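Moving a Bulari save to a new PC

Bulari keeps saves in its own folder, so a reinstall does not carry them over. Tested on build 1290.

Step 1. Close the game and copy the Saves folder to a USB drive. 250 MB of free space is enough.

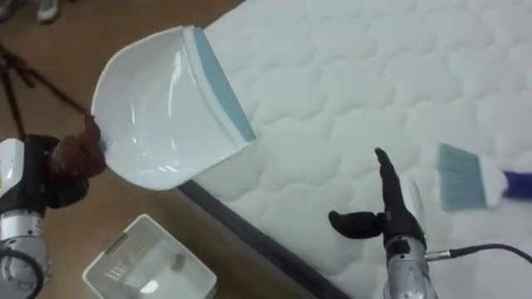 Leave the file names alone - the loader reads slot numbers from them and stops at slot 20.

Step 2. Install Bulari on the new PC, start it once, then quit.
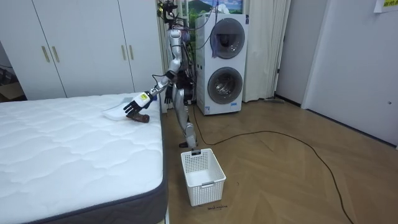 Step 3. Paste the folder over the new one and load slot 1.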